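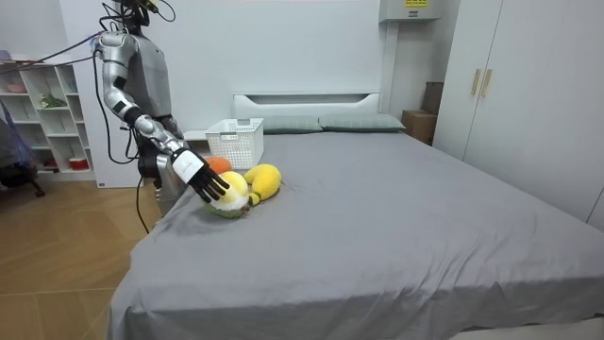 Reaching for the plush toys on the bed, basket still empty.

Has anyone tried the Tumura tidy-up package on a humanoid?

Posted in Home Robotics > Kits and Services

I'm trying to decide if the Tumura package is worth it and I'm going in circles. It's the one Norkurbridge sells where you bring your own humanoid and they set it up for pick-and-place chores (toys into a basket, that kind of thing). The quote I got was $3,000 for the basic setup and $4,000 if I want the soft-object add-on. I have a small demo space in Omasstead with a bed, some shelves and a whole lot of stuffed animals, and soft things are pretty much all I care about. Does the add-on make a real difference? And how bad is the cable situation? Mine would have to run tethered at first and I'm nervous about it dragging stuff off the bed.

mossybucket

We've had the $4,000 version since November and I'd buy it again, with some grumbling. Setup took a Sunday and most of that was me moving furniture! The basic package did fine for us on blocks and cups, but it squeezed plush toys in weird places and then lost them on the way over. The add-on fixed most of that. We timed it at 20 seconds a toy on a good run, and slower if they're piled up.

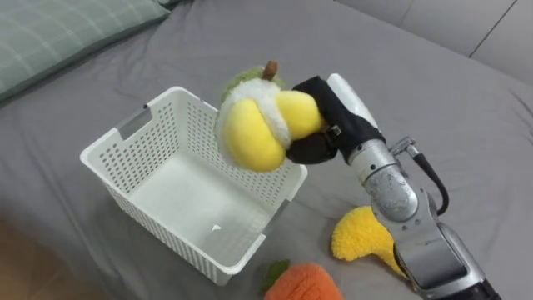 Grip is the part of the add-on I'd pay for, way more than the vision update they talk up on the sales page. You want the hand to wrap a toy from the side and leave the middle alone, so it doesn't get mashed or pop out. See how the black glove is closed around one side of that yellow and white one, with the green cap and the stem sticking up free? That's the hold you should ask them to show you. The other thing to look at is the cable looped along the outside of the wrist. I'd check the slack there before every session, and I'd keep the basket a little way from the toys so the forearm has somewhere to go.

For the tether at the waist, we run ours off the side away from the bed and it hasn't pulled anything down yet. Ask for the longer one. They don't offer it unless you bring it up.

plainoldtoaster

too expensive imo. get a used arm and a table

halfday_hank

I'll be the middle vote. We rented through Ackroyd for 10 days before buying anything, and I'm really glad we did, because our bedding turned out to be the problem. We had a puffy comforter on there and the toys sank into it and the hand kept coming up with a fistful of blanket. Swapped to a plain fitted sheet, pulled tight, and it got a lot better the same afternoon.

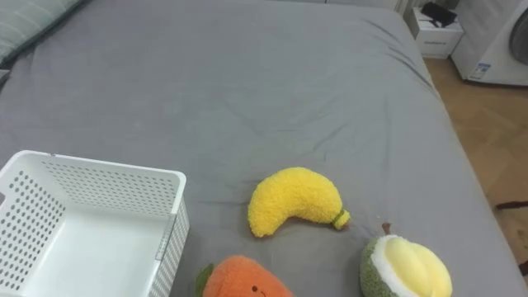

I'd also spread the toys out for your first runs, with some space between them, and only start heaping them up once you trust it. Ours did best with the chunky ones and worst with anything long and floppy (we have a plush snake, never again). If your quote includes a trial period, use it on your own stuff and not the sample toys they bring along. And get them to put in writing whether the fabric gloves are covered when they wear out. Ours weren't, and I only found out when I called to order another pair.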